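Josteck Two-Arm Controller - Set-Up Guide

Section 6: When an arm stops in the raised position

Getting both arms working over the same table is the best part of owning this system, so let's get you back there fast! A raised-arm stop (code 21) means the controller has lost agreement between where an arm should be and where it reports it is. The arm holds its pose, gripper up, and ignores new task commands. Run every fix in the Ongart simulator before you try it on hardware.
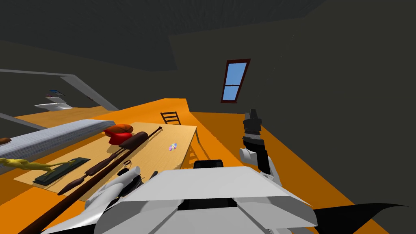

Code 21 can come up on either arm, and the other one may still accept commands. Treat both as live until you finish step 3.

CAUTION: Never push a stopped arm by hand. The joints are holding, and they can release without warning.

6.1 Clearing the stop

1. Press Pause All. In the simulator, use the Pause key on the Ongart toolbar.
2. Open the Faults page and write down the arm, the joint and the time.
3. Set both arms to Hold. Wait for two steady lights on the panel.
4. Switch to the wrist view for the stopped arm and check that the gripper isn't holding anything. 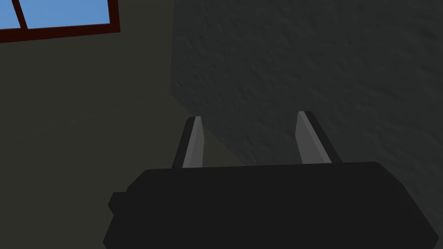

5. If the gripper is empty, select Re-zero Gripper. If it is holding an object, go to 6.3 first.
6. Select Clear Fault. The code should disappear within 3 seconds.

Note: If the code comes straight back, don't keep clearing it. Three tries in a row will lock the arm and you'll need a full restart.

6.2 Checking the reach limits

Most repeat stops come from long objects. A bat or a rod that hangs past the near edge of the table can sit inside the other arm's path, and the planner gives up - quite sensibly! Move the object in the scene editor, or raise the clearance to 300 mm, then save the layout.

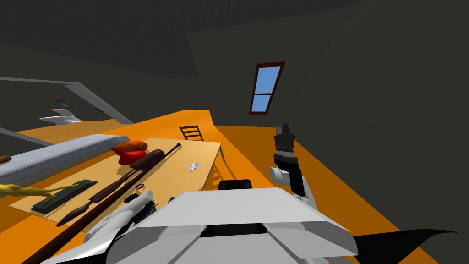
Welier wrote to us that raising the clearance alone didn't help until the layout had been reloaded, and asked for that to be in the guide. Great catch, so now it's a step:

1. Save the layout.
2. Close it and load it again.
3. Move one arm at a time at low speed, starting with the arm that did not stop.

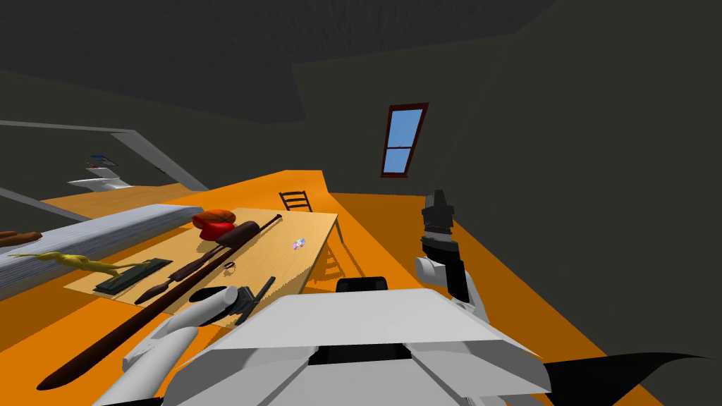 Figure 6-4. Left arm at the near edge of the table, right arm raised.

6.3 Gripper holding an object

Lower the arm at low speed over a clear part of the table, open the gripper, then return to 6.1, step 5.

If the stop remains, send the fault log to Foltico support with form 3174.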